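Part-time floor operator wanted (and yes, it's because of the bottle thing)
Kurero workshop, Sakadville — starts in August

Hi! I run the small shop-floor side of Kurero, and I'm looking for one person to come and work alongside our shelf-picking arm, four mornings a week to begin with. If you've ever cleaned a bathroom, stocked a shelf, fixed a bike or talked a printer into behaving, keep reading, because the job is closer to those things than to anything with "engineer" in the title.

I'd like to tell you up front why the job exists. I've read too many ads that hide the interesting bit until the second interview.

Our project is called Istevlow. It's an arm that takes bottles and containers off crowded shelves and puts them somewhere else, gently, the way you would if you were wiping down a bathroom ledge. Shampoo, cleaner, soap, whatever's up there. It's slow and a little fussy and I'm very fond of it. For a long stretch it did fine, too. We'd set it going, drink our coffee, and come back to a neat group of bottles on the bench.

Then one afternoon in spring it squeezed a bottle and didn't stop squeezing. The gripper is supposed to close until it feels a certain push back, and then hold. That time it closed, felt nothing (the sensor line had worked loose inside the wrist, as we found out much later) and kept right on closing. The cap let go. Cleaner went over the arm, the bench, the floor and the sleeve of the person standing next to it, who had leaned in to see why the motor sounded funny. She was wearing glasses, thank goodness, and she was fine after a rinse and a change of shirt. But she was standing well inside the line we'd painted on the floor, and so was I, and the stop button was on the far side of the bench from both of us.

I still go over that one. The loose wire is the part everybody wants to hear about, but wires come loose. What bothers me is that the arm treated "I feel nothing" as "keep going," that we'd all gotten used to stepping over the line, and that the only person in the room whose job it was to watch the arm was also answering email. That was me, by the way. 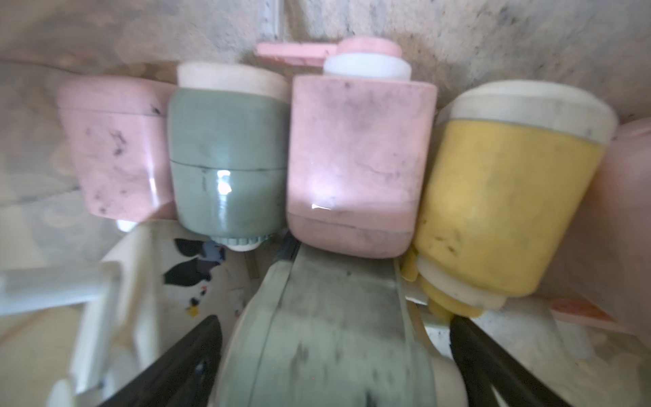
The author runs the Kurero floor

So we shut the whole thing down and rebuilt how we work. Everyday handling looks like this: a green bottle between two black fingers, drawn forward out of a row of pink, green and yellow neighbors that have picked up plenty of scuffs and specks. A shelf like that is harder than it sounds. The pump top on the square pink one reaches out over the bottles to its left, and the yellow one leans with its nozzle pointing down behind a finger. Any of those can snag, and you want a person there who spots it before the arm does.

That person is who I'm hiring.

What you'd be doing

You'd set up shelves. That means putting bottles out in messy, believable ways, crowded together, tipped over, some with pumps and some with caps, and writing down how you arranged them. Then you start a run and you watch it. Really watch it, from behind the line, with the stop button in your hand. We have a handheld stop now, on a cord, and whoever holds it does nothing else. No phone, no email, no sandwich.

When something looks wrong, you stop the arm. You don't have to be sure, and you don't have to explain yourself first. I'd much prefer 40 stops for no reason over one that came late, and I mean it enough that it's written on the wall by the bench. After each stop you fill in a half-page note: what the arm was holding, what you saw or heard, which way the fingers were moving, what you did next. I read every one of them the same day.

You'd also do the morning check before anything gets power. It goes in this order:

Look over the gripper fingers and pads for cracks and residue.
Tug lightly on the sensor line where it enters the wrist.
Close the gripper on the foam test block and read the number out loud.
Close it on nothing, and confirm that it faults and opens.
Press both stops, one at a time, and reset.

Step four is the new one. If the arm closes on nothing and doesn't complain, we don't run that day. I've canceled two mornings over it already and would cancel two more.

We're working up to 1000 clean pulls in a row on the new setup, where clean means nothing dropped, nothing crushed, and nothing else on the shelf knocked down. We go back to zero whenever one goes bad. It's a bit maddening and also kind of addictive, fair warning!

What we fixed already

I don't want you walking into a place that's still figuring out the basics, so, quickly. The gripper now has a hard limit on how far it will close on each type of bottle, set separately from the force reading. Losing the sensor signal counts as a fault. The wrist cable has a proper strain relief and gets swapped on a schedule. The floor line moved back, and there's a gate on it, and opening the gate stops the arm. And for shelf runs the bottles are filled with water only, with the old contents rinsed out in the back sink. (You'll be doing some of that rinsing. It's boring. We have a radio.)

What we haven't fixed: thin-walled bottles still buckle sometimes even under the limit, and the arm gets confused by clear plastic close to its camera. It also occasionally drags a neighbor along by the pump. You'd be seeing all of that, and your notes are how we'll get to the bottom of it.

Who'd be good at this

Somebody patient, who notices small things and doesn't mind saying them out loud to people who've been here longer. You should be comfortable on your feet for a couple of hours at a stretch (there's a stool, and we swap the stop every half hour so your attention doesn't wander off). You'll lift crates of full bottles from time to time, so tell me if that's a problem and we'll sort out who does the lifting.

You don't need a degree. You don't need to code, although if you'd like to learn to read the arm's logs, I'll happily teach you. Experience in a warehouse, a kitchen, a lab, a salon, a school, cleaning work, all of that counts with me. If you've worked somewhere with a safety routine that people really followed, please tell me about it. If you've worked somewhere that had one and ignored it, I'd love to hear about that too.

One thing I will ask in the interview: tell me about a time you stopped something. A machine, a delivery, a meeting, a kid on a bike heading for the road, anything. There's no right answer, I just like to hear how people talk about it.

Hours, pay and the place

Mornings, 8 a.m. to noon, with a real break in the middle. Hourly pay, with the rate given to you in writing before you come in, so you're not wasting a bus fare to find out. Training is paid, all of it, including the first week, when you won't touch the start button and will mostly be shadowing me and asking why we do things the way we do. Glasses, gloves and an apron are on us.

We're in the old Amrani building in Sakadville, on the ground floor, through the side door with the ramp. There's parking behind it and a decent bakery across the street. The workshop is loud when the compressor kicks in and pretty quiet otherwise. It's a small team, and we eat lunch together most days, though you're free to skip that and go home.

How to apply

Send me a note through the Kurero contact page with "Istevlow floor" as the subject. A few paragraphs is plenty. Tell me what you've done, which mornings suit you, and anything you'd want changed about the setup I've described above — if you read the morning check and thought "wait, why don't they also do such-and-such," put that in, please. A résumé is fine if you have one handy, and no résumé is fine as well.

I answer everyone, usually within the week. If it looks like a fit, I'll invite you over to see a run from behind the gate and have a chat, and you can decide afterward whether you'd want to be the one holding the stop.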